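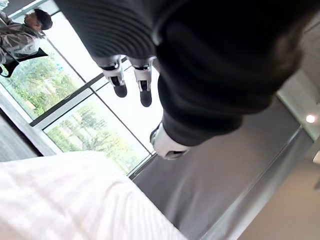
## Unit 2: Windows, frames and curtains

Course: Interior Basics, Basness workshop
Instructor: Beat Tanner

Bring last unit's room plan and a tape measure. We will use the plan again in the second half.

### Terms

- **Pane**: a single sheet of glass, or a sealed unit of sheets, held by the frame.
- **Mullion**: a vertical bar between panes. Many people use the word for any dividing bar, and in these notes we do too.
- **Transom**: a horizontal bar across the window.
- **Sill**: the bottom member of the frame. The shelf on the room side is properly the stool, but most suppliers will understand "sill."
- **Return**: the part of the curtain that wraps back from the end of the rod to the wall.

### Large windows

A large window is normally divided. Glass is heavy, and the bars carry some of the load and keep the panes to a size that can be replaced. Thin dark bars and wider light-colored frame bars can appear in the same window. Draw them at their real widths. A single pencil line for every bar is the most common mistake in the Unit 1 drawings.

Note what is seen through each pane. Trees and shrubs close to the glass cut down the light from low angles and give it a green tint in summer. Panes that face open sky are much brighter. The eye adjusts to the bright pane, so everything on the room side looks darker than it is. Anyone standing with their back to the window will be hard to see clearly from inside the room.

For desk work we plan for 400 lux on the work surface. Take the reading at the surface, facing up, with the ceiling lights off. Write the time of day next to it. A reading without a time is no use to us.

### Curtains

A dark gray curtain hung at the side of a window does three jobs:

1. It blocks light when closed.
2. It softens echo a little, more if the fabric is heavy and falls in deep vertical folds.
3. It covers the edge where the frame meets the wall.

Fullness is the width of the fabric divided by the width of the rod. Use 2 for ordinary cloth. Sheer fabric needs more. Very heavy cloth can be hung with less, but the folds get shallow.

Extend the rod 200 mm past the opening on the side where the curtain will be stacked. On a wide window this may not be enough to clear the glass, so measure the stack as well. The Girnia room has this problem and we will look at it in class.

### Exercise

Work in pairs. Choose one window in the building.

- Sketch the front view with all bars.
- Mark each pane as mostly sky, mostly trees, or mixed.
- Measure the opening and work out the fabric width.
- Take light readings with the curtain open, then closed.

Put both names on the sheet. Leave it in the tray by the door before the afternoon break.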